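Clekberg opens household sorting room at Montoya Road

Residents can bring small household items for sorting, reuse and recycling from September

Clekberg Community Reuse has opened a sorting room for small household items at its Montoya Road premises. The room is open to all residents of the district and will receive the caps, lids, discs, cords and odd plastic parts that gather in kitchen drawers and are seldom accepted in kerbside collections.

The service extends the Skisia scheme, under which the organisation already takes in furniture, crockery and textiles. During the trial period 96 households took part and handed in 2,380 separate items. Of these, 2,000 were passed on for reuse or sent to a recycler able to handle the material. The remainder were kept for repair work or disposed of through the usual council route.

Sorting takes place at ordinary domestic tables. Items are tipped out, laid in a row on the cloth and looked at one by one before they are placed in a shared box. Participants in the trial reported that seeing everything spread out at once made it easier to decide what should be kept, and several asked whether they might adopt the same arrangement at home.
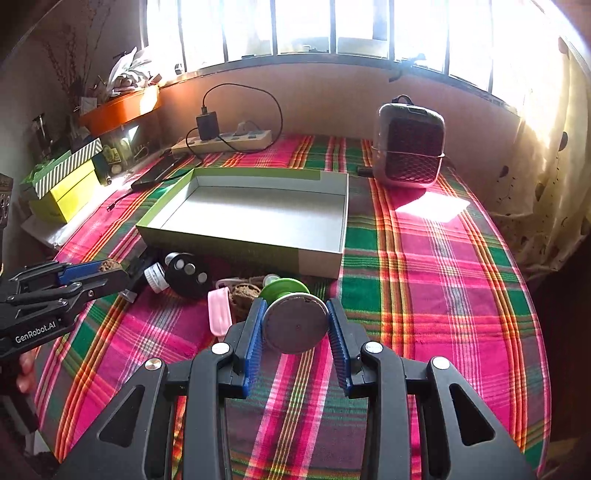
Small household items on a sorting table, with an open box behind them.

The method has been kept simple so that it can be followed without training. Each household is asked to collect loose items in any clean container for a fortnight or longer and to bring them in unsorted. At the table, items are grouped by what they are made of. Plastic pieces go together whatever their colour. Cord, string and twine are coiled and set aside, and anything with a sharp edge is wrapped before it is put down. Items made of more than one material are left until last, when staff can advise on whether they may be taken apart.

Boxes are emptied at the end of each session and the contents weighed. Plastics are then forwarded to Fastetti, the organisation's processing partner, which collects from the rear entrance in Montoya Road. Cord and twine in good condition are offered to local schools and allotment holders free of charge.

"Most homes have a drawer or a jar in which these things end up," a spokesperson for Clekberg Community Reuse said. "They are too small for the recycling bin and people are reluctant to throw them away. We wished to offer a place where they could be dealt with properly in the course of an afternoon, and where people could sit down while they did it."

Sessions begin at 2 pm and last for two hours. There is no charge and places need not be booked, although groups of six or more are asked to give notice. Children are welcome when accompanied by an adult. The room is on the ground floor, with step-free access from the car park, and tables may be lowered on request for wheelchair users.

Batteries, light bulbs, medicines, aerosols and containers holding any liquid cannot be accepted. Residents who are unsure whether an item is suitable should ask at the front desk before bringing it into the room.

A printed guide to sorting small items at home is available from the Montoya Road reception and from branch libraries in the district.

Notes to editors

Clekberg Community Reuse is a not-for-profit organisation. The Skisia scheme covers the collection and redistribution of household goods within the district. Press enquiries should be directed to the communications office at the Montoya Road premises.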